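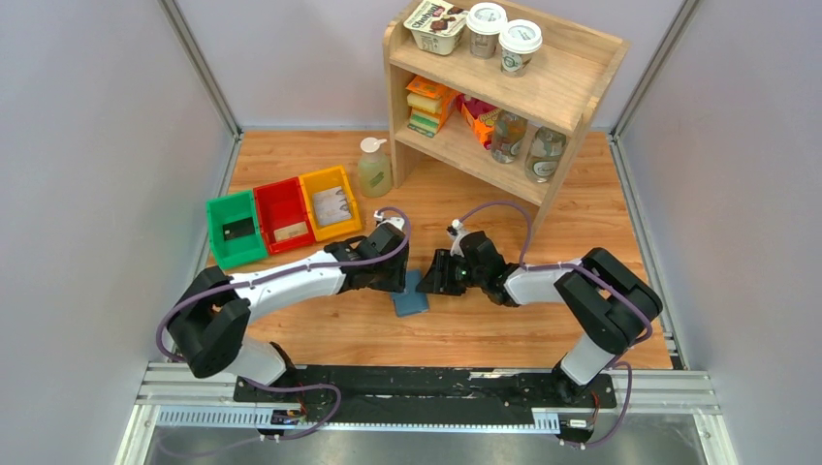 Figure 3. Folded cloth on a wood-grain tabletop.

3.2 Fold retention in stored household textiles

Crease depth after storage depends on fiber content, folding pattern and the load resting on the stack. Earlier work at the Rakthorpe laundry treated load as the main factor, but the cloths in that study were all of one weave, and the effect of folding pattern could not be separated from it. We therefore collected 381 cloths from households in Sinville and grouped them by weave and by the number of folds reported by the owner. A small square fold (Figure 3) puts several layers on top of one another, and the outer layers take a wider bend than the inner ones.

Each cloth was stored flat under a constant load for 53 days and then opened on a level surface. Crease depth was read at the center of each fold line with the Isus gauge. Readings were taken twice, and the mean was used. Cloths with visible repairs along a fold line – mostly older linen – were left out of the analysis.

Plain-weave cotton kept the deepest creases in both load groups. Twill recovered faster, in line with the bending model of Sârbu, although the model underestimates recovery in the first hours after opening. Washing history was self-reported and is treated as a covariate in Section 4.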